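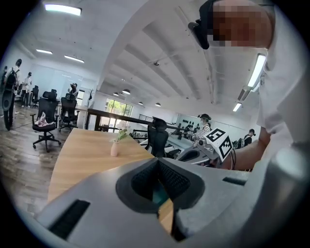 Hand-held grippers in use at the Ekach open house, with the desks and the big window behind.

I went to the Ekach open house in November with a notebook, a granola bar and strict orders from Zoriana Didenko not to sign anything. Zoriana handles the money at our shop (we do small-batch packing, mostly candles and soap), and for next year she has given me one line in the budget marked "robot stuff." My job was to come home with a number to put next to it.

So I was expecting big arms in cages! What I got was a long bright room, lots of mesh office chairs, flowers on the tables, and people working with grippers in their hands. The idea is that you do the job yourself with the hand-held version first, that gets recorded, and the robot part comes later. For a shop like ours this is great news for the budget, because the hand tools are the cheap end and you can start there.

Marichka Levchenko showed our group around, and she was very patient with my money questions. A starter set from Pometti, with a pair of grippers, the headset, the cables and the printed markers, was quoted to me at $3,241. I wrote that down twice and underlined it. Then I asked what else people end up paying for, and out came the real list: spare finger pads, a second headset if two people want to work at once, storage, and somebody's hours. The hours are the big one. She told us to plan on 40 of them before we even think about talking to an arm supplier, and I could already hear Zoriana sighing. 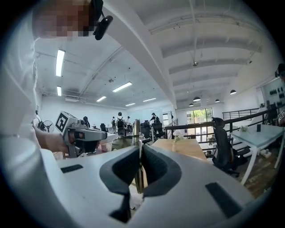

Two grippers, one of them seen in a hand. Check out the soft finger pads!

The pads were what I asked about most, I'll admit. They're V-shaped with a textured inside, and I kept thinking about our jar lids. Marichka said to budget for 3 spare pairs a year if we handle anything gritty, and soap dust counts as gritty. (Wax she wasn't sure about. I'm going to mail her some candles.)

Maribel Puma was on the tour too. She has a bakery supply place and is further along than us, with a quote from Vavitz for an arm on a lease. Her tip was to get the service visits priced separately, because on her first quote they were folded into the monthly payment and she couldn't compare it with anything. I'm stealing that.

Things I forgot to ask: does the starter price include shipping, how long is the warranty on the headset, and can you rent a set for a month. I've emailed all of it and will update this post when I hear back.

For now the line says one starter set, spare pads, and the 40 hours at our regular rate. The arm goes on the following year's page, in pencil. Parking was free, by the way, and the coffee was good.

12 shares | 3 comments

Get new posts by email. Unsubscribe any time.

Recent posts
Label printers, round two
Why we moved the packing bench
A morning at the Nazarenko box factory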